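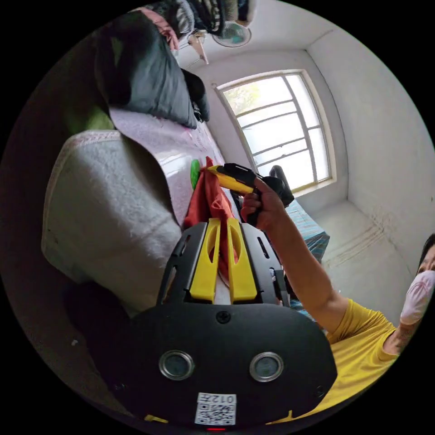
Two yellow fingers, each with an oval cutout.

The wall text problem

I have been going to regional museums for 30 years, and I can date the rise of the wall text from my own feet. It used to be that you stood in front of a painting until your legs told you to move. Now you stand in front of a panel, reading, and the painting gets whatever time is left.

The Netau Gallery's spring show is the worst case I have met so far. It has 26 works in it, most of them woodcuts and small murals moved onto panel, and it has more words than I would want to read in a magazine. I asked at the desk whether anyone had counted. The young man there said the introduction in the first room was 1189 words. He seemed pleased about it. I read it twice, and I still could not tell you what the curators think of the prints. I could tell you that the work "opens a conversation" and that it "asks us to consider" a number of things, among them memory, labor and the river.

Prints don't ask us to consider anything. Somebody cut a block, inked it and pulled a sheet of paper off it. If the river is in there, I'll find it.

My complaint is not with information. Tell me the year, the wood, the size of the edition, and whether the artist did the printing or handed it over to a shop. Those are facts, and I can't get them by looking. At Netau the labels gave me the year and nothing else on that list. One sheet near the door had a gray bloom across the lower half that could have been a worn block, bad ink or a deliberate wipe. Any printmaker would want to know which. The label told me the piece was about absence.

People who defend this sort of writing say it helps visitors who feel shut out of art. I'd like to see some proof. The visitors I watch in these rooms do the same thing over and over: they walk to the label, read for a bit, glance up to check that the picture is still there, and walk to the next label. If they felt shut out before, I don't see how a paragraph on liminal space lets them in. A person who doesn't trust her own eyes has just been handed a reason to go on not trusting them.
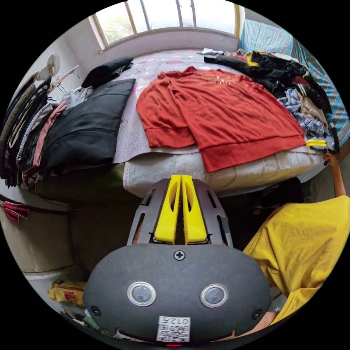 Then there is the phone guide, which is the same trouble in a new box. Netau uses one called Aidoo. You point your phone at a print and it talks to you in a soft voice, and for two dollars more it will talk to you longer. I tried it on a woodcut of a harbor wall. It told me the artist "invites stillness," while talking straight over the stillness for most of a minute. I switched it off and found, up in the left corner, a run of tiny gouges where the tool had skipped. They were the best thing in the picture. Aidoo had not brought them up.

I will be told that I'm a crank, and that I can simply not read. I've tried it. A panel of black type at eye level on a white wall is very hard not to read, and the people who design these rooms know that. They light the text nearly as well as the art. In the second room at Netau they light it better.

For comparison, Triler put on a mural show a few years back in an old feed store with bad heating. Each piece got one line on a card down by the baseboard, and you had to bend over to see it. There was a sheet by the door with the technical notes, for anybody who cared. I stayed until they closed at five. I don't claim the murals were better than what Netau has now – a couple of them were pretty weak, and the big one called Dustgate was a mess from the middle down. But I remember every one of them. I can still draw you the bad half of Dustgate on a napkin, and I doubt I could do that if I had been told first that its failures were a comment on drought.

I suspect the long panels are not really written for visitors. They read like grant reports. They name the themes that the money was given for, in the order the application named them, and then they go up on the wall because someone has already paid for the writing. That's a guess, and I'd be glad to be shown otherwise by anybody who has sat in on those meetings.

Until then I have one modest request for Netau and places like it. Take the panels down for a week in March, when it's quiet anyway. Leave the titles and the dates. Put a chair in each room, a real one with a back. See how long people sit in it, and write that number down before you order the next batch of vinyl lettering.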